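Temps de lecture : 2 min

21/04/25 — Cahier d'atelier, banc télés

Bon, le Nonix de 55 pouces est enfin sorti de son carton et accroché au mur d'essai ! Raluca tenait le bas, moi le haut, et on a pesté tous les deux contre la platine murale (les vis fournies sont trop courtes pour notre cloison, j'ai repris celles du Prorstead). Une fois plaqué, l'écart avec le mur est de 12 mm en haut et un peu plus en bas, à revoir avec une cale.
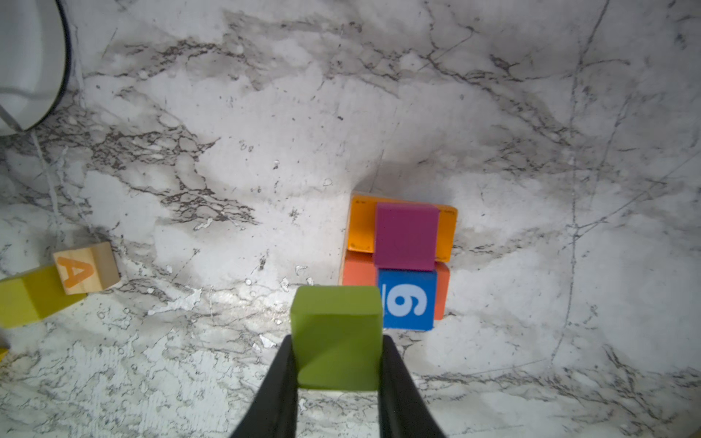
Côté image, j'ai laissé chauffer la dalle 30 minutes avant de sortir la sonde. Le mode cinéma est franchement joli, les gris tirent un poil vers le vert dans les ombres mais rien de méchant. Le mode vif, par contre, je l'ai coupé tout de suite — mes yeux !

Consommation : plus de 90 W sur la mire grise, lecteur débranché. Emanuel trouve ça élevé, moi pas tellement, on refera la mesure avec son wattmètre parce que le mien date un peu. Veille pas encore relevée.

Le son, bof. Les voix passent bien mais dès qu'il y a du grave, la platine vibre. J'ai coincé un bout de feutre derrière, ça va mieux, à confirmer quand la cale sera posée. 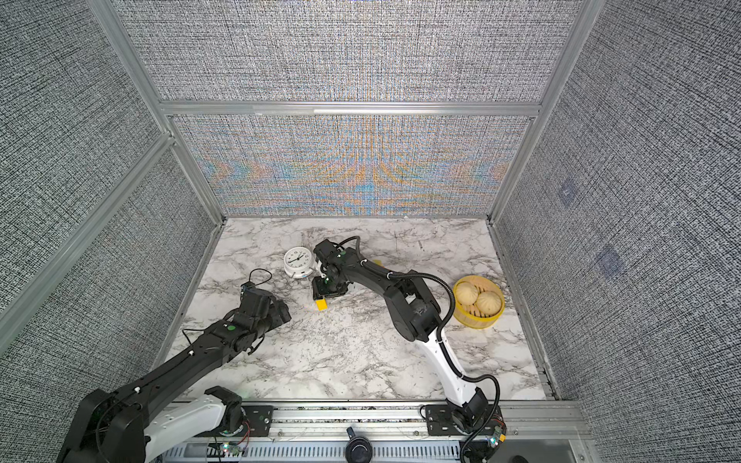
À faire

— redemander à Olten le passe-câble plat (Margareta a la référence, celle de décembre n'était pas la bonne)
— essayer la deuxième entrée HDMI, coupure du son en sortie de veille, vue 2 fois
— rendre la sonde à Costel
— mise à jour du micrologiciel : pas avant d'avoir noté tous les réglages actuels !

Contact : Anca Mocanu, atelier Dinu | © Atelier Dinu | Haut de page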